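五月，工作台笔记

接着上次没写完的说。衣物整理这一块，Dellel那边给的折叠流程我又读了一遍，还是不太信。流程上写"先抖开、再对中线、再三折"，看着很顺，可写的人手里拿的多半是刚熨过的新衬衫。我们日常收进来的东西哪有那么听话，领子是翻的，袖子有一只塞在里面，针织料子一碰就往回卷。

先记台面。灰布包面用到现在，优点大家都在说：衣服不打滑，手一松不会自己溜走。我同意一半。不打滑是真的，可摩擦大了，抹平的时候下层跟不上上层，越抹越皱，最后要拎起来重新放。光面桌子上两下能推平的，在布面上得拎4次。Bolgate的说明书里讲这种面料"适合一切织物作业"，"一切"两个字我先划掉，等有人拿薄料子证明给我看。

还有颜色。灰底配红衣服当然清楚，谁都看得出边在哪儿。灰底配灰T恤呢？上午试过，下摆和台面混在一起，我找边找了半天。以后记录请写明衣服颜色，不然"容易对齐"这种话没有参考价值。

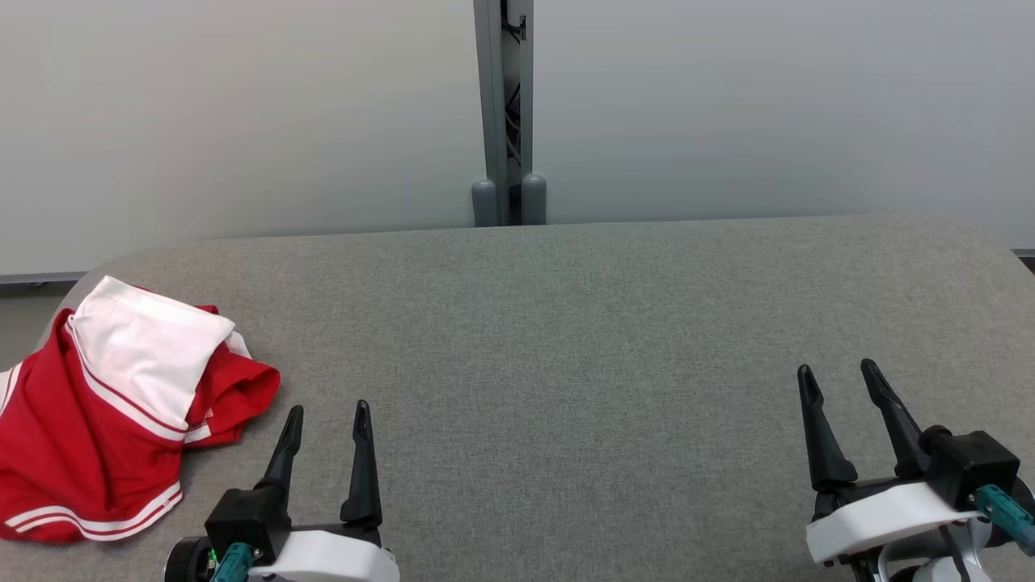
看过上一版笔记的Dimitrov不同意，说台面根本不是问题，问题在于我每次都从一团开始折，先拎住两肩抖一下，布面光面都一样。他还说红白那类运动衫料子有弹性，抖完自己就垂顺了，犯不着去抹。

我的回答：抖一下确实有用，这个我认。但"都一样"不能认。下午照他的办法做了，拎肩、抖、落下，前摆先着台面，一着就粘住，后片再落下来时已经偏了。偏得不多，两指宽，可折到第三下就全显出来了，袖口从侧面露一截。要么落的时候手再高一点，要么干脆背面朝上铺。后一种我更看好，领子有扣子的那面压在底下，不会顶着手。还没攒够次数，先不下结论。

顺便把几种衣服的情况记一下，省得下次又从头争。

polo类：领子最麻烦。领子立着的时候中线是假的，照着折出来肩膀一高一低。先把领子压平，再找中线。扣子要不要全扣，组里一直有两派，我只扣最上面一颗，够用了。

球衣类：料子滑，边缘好找，但叠完会慢慢弹开。所谓"叠好"到底以放手那一刻算，还是放一会儿再看，流程里没写。我建议放一会儿再看，否则成绩都是虚的。

薄T恤：卷边。抹平一侧，另一侧卷起来。目前没有好办法，有人提议喷水，我反对，喷了水就不是同一件事了，而且布面台子吸不吸水、干了留不留印子，谁都没试过。

毛巾不记了，毛巾谁都会叠，拿毛巾的结果来说明流程好用，我是不接受的。

关于Dosum那张汇总表。表里写一篮衣服最多300秒可以收完，我翻来翻去没找到篮子里装的是什么，也没写算不算翻面的时间。我自己今天做了21件，翻面和理袖子占掉的工夫比折本身还多。如果表里没算这两项，那个数对我们没用；如果算了，请把做法拿出来。在那之前我不会把它抄进我们的记录里，也请别人先别引用。

折法本身，目前倾向这样做，仍然是草稿：

背面朝上铺开，下摆朝自己。
两只袖子往里收，袖口不要越过中线。
左右各折一道，宽度看领口，不看肩。
下摆往上折2次，最后一次留一点余量，别硬凑齐。
翻过来，看领子有没有歪。歪了就拆，不要用手拽。

最后一条是给我自己写的。拽出来的正，搁一会儿又歪回去，拆了重来反而快。

另外，台子左边老是变成临时堆放处，刚拿来的衣服随手一团就搁那儿，轮到它的时候褶子已经压进去了。有人说压一会儿无所谓，我不太信，棉的和化纤的肯定不一样。下次拿同一件衣服，一遍团着放，一遍平着放，隔同样的时间再折，看看差多少。没差别我就收回这句话。

待办：找一件浅灰的和一件深灰的，专门试找边。问Bolgate有没有别的颜色的包面，顺便问清楚能不能拆洗，说明书里只写"易打理"，等于没写。背面朝上的铺法再做一轮，做完跟Dimitrov对一遍。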